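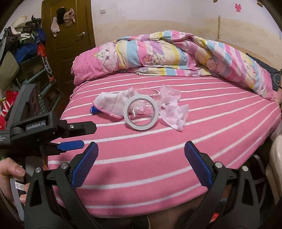
Pink fitted sheet with white stripes.

Katherine Apaza on changers, pull rods and where the thirds go

Interview by Elikem Yakubu
Thursday, July 12, 2018

Katherine Apaza sets up pedal steel guitars. Most of the instruments she works on are ten-string E9 models used in country bands, with three pedals and four or five knee levers. She trained as a machinist, played steel in a dance band called the Sulemana Ramblers for nine years, and now works from a one-bench shop in Wilthorpe. Her printed setup sheet, known to customers as the Fera sheet after the street the shop stands on, has been passed around among players for long enough that she sometimes gets it back, photocopied, inside the case of a guitar she has never seen.

We spoke for a little over an hour, mainly about tuning stability and the faults that players take to be tuning problems.

I asked what she checks first when a guitar comes in with the complaint that it will not stay in tune.

"The floor," she said. "I put it on the bench stand and see whether the problem is still there. If the legs aren't fully seated, the body shifts when you press a pedal and the whole geometry goes with it. After that I look at the strings. Then the changer. People want to start with the changer."

The changer is the mechanism at the right-hand end of the instrument. On most current guitars it is an all-pull design: each string passes over a rounded aluminum finger, and the finger is rotated one way to raise the string and the other way to lower it. Pull rods run from the changer to bell cranks mounted on cross shafts, and the cross shafts are turned by the pedals and levers. A nylon tuning nut on the end of each rod sets where the change stops. A return spring holds the lowering part of the finger against its own stop when nothing is engaged.

"That spring is where I find most of the trouble," Apaza said. "Take the fourth string, E. On a standard setup you raise it to F-sharp with the C pedal, raise it to F with one lever, and lower it to E-flat with another. So there are three things acting on one finger. If the return spring is too weak, the raise starts to drag the lowering part off its stop and the pitch goes wrong at the end of the pedal. If it's too strong, the lower is heavy under the knee and the player doesn't push it all the way. Both of those get reported to me as a bad tuner."

She adjusts the spring by ear and by foot, with the string at pitch. The procedure on the sheet is to back the spring off until the raise is no longer clean, then bring the tension up until it is, then add a half turn. She does not use a gauge.

"I made one. It told me what the spring was doing on the bench. It didn't tell me what the string was doing at pitch with the pedal down, so I stopped using it."

The next subject was return to pitch, and the difference between a string that comes back flat and one that comes back sharp. Apaza treats these as separate faults. A string that is raised and comes back sharp usually has friction in the linkage, or a tuning nut screwed in so far that the rod is already pulling a little with the pedal up. A string that is lowered and comes back flat has a finger that is not returning fully to its stop. Hysteresis is different again.

"Lower the E to E-flat, let it up, and check it. Then raise it to F, let it up, and check it again. On a lot of guitars you get two slightly different Es. The string is hanging up where it crosses the roller nut, or the finger is sticking on its axle. Clean the roller, put one drop of light oil on it, work it back and forth. If the two Es are still apart, then I take it further."

Taking it further means removing the changer, which she avoids when possible. An old guitar that has lived in a bar will have nicotine and dust packed between the fingers, and the usual remedy is to flush the assembly with lighter fluid, let it dry, and apply a very small amount of oil at the axle.

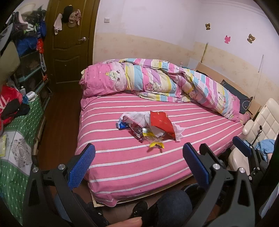

The amount matters more than the brand, in her view. Oil that runs out of the axle collects lint, and within a season the finger is slower than it was before the cleaning. She wipes the changer down twice after oiling and leaves it overnight before restringing.

I asked about strings. The third string on the E9 neck is a plain G-sharp, normally an .011, tuned higher than a guitarist would expect to take that gauge at a 24-inch scale, and raised a half step to A every time the B pedal goes down. It breaks more often than any other.

"It breaks at the top of the finger," she said. "Always there, if the guitar is healthy. The string rolls over the same spot each time you use the pedal and it work-hardens. What you can control is the surface. If there's a groove in the finger, the string sits in it and gets pinched on both sides. I polish the groove out if it's shallow. If it's deep, you need a new finger, and on some makes you can't get one."

She recommends that working players change the third string before it fails and leave the wound strings alone longer. Her own interval on the third was seven nights of playing. She also asks customers to note which string broke and where, and keeps the answers in a card file. There were 60 cards in it when I visited, all for third strings. Asked what the file had shown, she said it had shown that people do not look closely at a broken string.

Pedal travel took up some time as well. Players coming from other guitars tend to ask for the shortest possible travel, and Apaza will set it that way if they insist. Travel is governed by the hole chosen on the bell crank and the hole chosen on the changer finger. Moving the rod farther from the cross shaft shortens the travel and stiffens the pedal. The combination has to be balanced across every string the pedal moves, so that they start together and stop together.

"The A pedal is two strings, the fifth and the tenth, both B to C-sharp. They're an octave apart and very different gauges, so they need different amounts of pull. If they aren't timed, you hear one arrive and then the other one arrive. In a slow song that's a real nuisance. You fix it with the holes first. Players try to fix it with the nylon nut, and the nut only sets where the change ends."

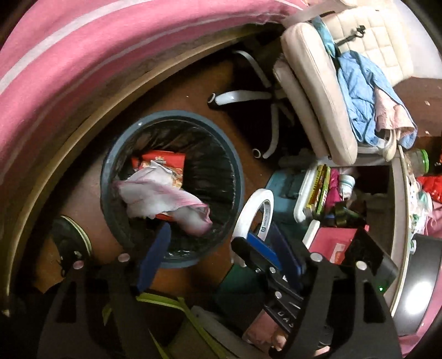
TUNING AND TEMPERAMENT

A pedal steel player has no frets to agree with, and this leaves open the question of what pitch each string ought to be. With an electronic tuner reading zero on every string, the open E chord has an equal-tempered major third. A just major third is almost 14 cents narrower. Many steel players tune their G-sharps well flat of the tuner for that reason, and some of them go all the way to a beatless third.

Apaza does not recommend going all the way.

"If you tune every chord pure, you run out of room. You flatten G-sharp so the open chord sounds good. Then you press A and B together, and now you've got an A chord, with C-sharp as the third. So you flatten the C-sharp. Then somebody uses that C-sharp as the root or the fifth of something else, and it's low. The F-sharps are the ones that get you. An F-sharp that's pure against the B is wrong against the flattened C-sharp in the minor chord. There isn't a setting that makes all of them pure. You decide which chord you want to be a little sour."

The published charts of offsets that circulate among players are, she thinks, useful as a starting point and overvalued after that. They are specific to the guitar on which they were made, and the main reason is cabinet drop. Pressing a pedal puts a load on the body of the instrument, the body flexes by a small amount, and the strings that are not being pulled go flat. The effect is measured on the fourth string with the A and B pedals down. A few cents is common.

"I measure it on every guitar and write it on the invoice. Some people get upset. But it's only a number you need to have. If your E drops four cents with two pedals down, tune the open E a couple of cents sharp and split it. It's been in there all along. You were covering it with the bar."

Her largest commission at present is a run of replacement changers for the Zumard, a push-pull guitar built in small numbers and long out of production. In a push-pull changer, raises and lowers are made by pushing and pulling the same finger between stops, and tuning is done with screws at the stops. The feel is stiffer and more positive, and some players will not give it up. The drawback is that a given string is limited to the raise and the lower that its stops allow, so a second raise to a different note has to be arranged with extra hardware under the body.

Apaza is machining the new fingers from solid bar stock to the original outline, with one change: the radius where the string crosses the top has been made slightly larger. She expects it to spare the third string. She has strung the first completed changer and has not yet had it out at a job.

"The return was good. Both Es the same, raised and lowered. The B pedal is a bit heavy, so I'll move that rod in one hole and see."

I asked what a player without tools should do between visits. She listed wiping down the strings and the exposed part of the changer after every set, keeping the instrument in its case when it is not being played, and not touching the spring screws. On the nylon nuts she was more lenient. They are meant to be turned by the player, with the hex wrench supplied, and the order is fixed: open strings at the keyhead first with nothing pressed, then the raises, then the lowers, then the open strings once more.

"And do it sitting the way you play," she said. "With your feet where they go. I've watched people tune with one hand pushing the lever. You don't get the same stop from your hand as you do from your knee."

The current setup sheet runs to two sides. A version for the C6 neck is in draft, and she is waiting on corrections from a customer who plays it more than she does.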